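Every spring, usually in April, I take everything out of my kitchen cupboards and put back only what I used over the winter. And every spring the same thing wins. The cheap round metal basin goes back first, right at the front, and the clever gadgets go back in their box.

I love basins. I want to say that plainly, as very few people seem willing to. We write pages and pages about knives and cast iron pans (fair enough, they're lovely) and hardly a word about the wide, plain bowl that does half the work in any house. Mine came from Kendau, a hardware shop so narrow that you have to back out if someone wants to come in, and it cost less than the bus fare home. It has washed lettuce, soaked beans, held bread dough and bathed one very cross tortoise.

## The case for one big bowl

The best thing about a basin is that it doesn't tell you what to do. A salad spinner is for salad. A basin is for whatever you're holding when you reach for it, and so you start to cook in a looser way. Peas get shelled at the table instead of over the sink. Somebody wanders in, sits down and joins in without being asked - that never happens with a food processor!

I rented a cottage in Grikis for a while, with one cold tap and a kitchen you could cross in two steps. There were three basins hanging on nails by the door and almost nothing else. I expected to miss my things. I missed the grater, a bit, and after a week I'd stopped thinking about the rest. Washing up in a basin uses so little water that you notice exactly how much you've been throwing away, and you can carry it straight out to the beans afterwards.

## But surely a sink does all that?

My neighbours say this, and they have a point. A sink is a bowl with a hole in it, and it's very handy. It also stays put. You can't take a sink out to the step on a warm evening with a pile of gooseberries, or wedge it between your knees, or put it under the leak in the porch roof.

The other complaint is the noise, and I'll give them that one. Metal basins clang. I've come to like it, the way you might like a creaky stair, but I wouldn't want to be asleep next door when one goes over. 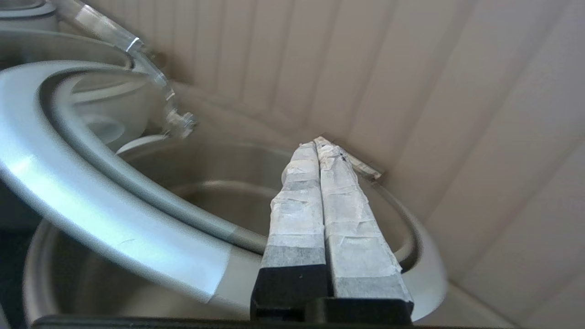 ## What to buy, if you must buy

Go plain. I've seen the Kárason range, which folds flat and comes in a nice box for 33 pounds, and I'm sure it's well made, but folding is one more thing to go wrong. Look for a rolled rim that won't cut your fingers, and get one size bigger than you think you need. Tap it before you pay. If it sounds thin, it'll dent, and a few dents won't hurt it anyway.

Better still, ask your family. There's nearly always one in a shed somewhere, full of flowerpots. Scrub it out, put it by the back door and see what ends up in it by the weekend. Mine has plums in it at the moment, and I need to get on with them.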